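Groveck Road Allotment and Garden Club
Minutes, general meeting, Sunday, August 25, 2024
Back room, started late (key)

Present: see sign-in sheet, 26 names. Joana Carvalho in the chair. Apologies from the Meireles family and both plots at the north gate.

1. Last minutes
Read out. One correction, the hose reel was lent to the club by the Ternero nursery, not given. They would like it back by winter. Otherwise passed.

2. Money
Balance 3346 dollars in the main account. Water bill not in yet. Joana thinks it will be higher than last year, dry July. Seed order from February finally paid off, the supplier had sent it to the old address twice. Question from the floor about whether the plot fee goes up. Not decided. Will go on the agenda for the next meeting with actual numbers in front of people.

3. Water
Long one. Meter read 2118 at last check. East tap drips, has dripped since spring. Two people have tried washers, wrong size both times. Agreed to pay a plumber for one visit and get the east tap and the standpipe by the compost done together. Limit of 150 set then dropped, Joana to use her judgment and report back.
Watering hours: before 9 and after 6 stays in force through September. Complaint that somebody leaves a sprinkler going at noon. No names taken. Reminder to go up on the gate.
Rain barrels — 11 plots now have one. Lids please. Mosquitos were bad by the shed.

4. Tomatoes
Blight on the lower row, confirmed on four plots, suspected on one more. Bag it and take it home with the trash, do NOT put it in the club compost. This was said last year also. Discussion on wether the lower row should skip tomatoes and potatoes next season. Strong feelings. Straw vote went slightly for skipping but not enough hands up either way, so left as advice only. The Ilta cherry ones came through clean on two plots, seed being saved, ask Joana if you want some.

5. Empty plots and waiting list
Plots 7 and 19 not worked since May. Letters to go out, two weeks to answer, then offered to the list. Plot 19 has a lot of bindweed and whoever gets it should get the first half year free. Agreed, one against. Half plots came up again. Agreed in principle, path down the middle has to be wide enough for a barrow.

6. Paths and shed
Wood chip delivery coming, pile will be by the gate, take what you need for your own path and leave the rest for the main one. Shed padlock code changing, will be given in person only. Someone has the good loppers. Please just put them back.

7. Harvest supper
Date still open, last half of September, depends on the room. Potluck. Bring own plates this time. Squash weigh-in same afternoon, kitchen scale was off last year so borrowing a better one. Kids' table for seed packets and painted pots. Grill offered by the Meireles side, need charcoal.
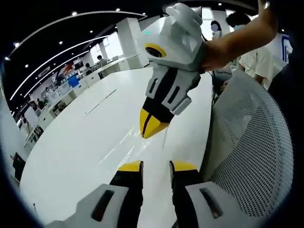 At the white table.

8. Any other business
Bees: neighbor on the south fence asked if we'd mind a hive near the line. No objections but two people want to know the flight path first. Joana to go talk to them.
Dogs on leads. Again.
Request for a second wheelbarrow — yes, secondhand, if one turns up.
Fence post by plot 3 is rotten at the bottom, leaning on the beans. Prop for now.

Actions
Joana: plumber, letters for 7 and 19, bee neighbor, water sign for gate
Everyone: lids on barrels, blighted plants off site
Hose reel back to Ternero, needs somebody with a truck

Next meeting to be set once the supper date is known. Closed 4:40.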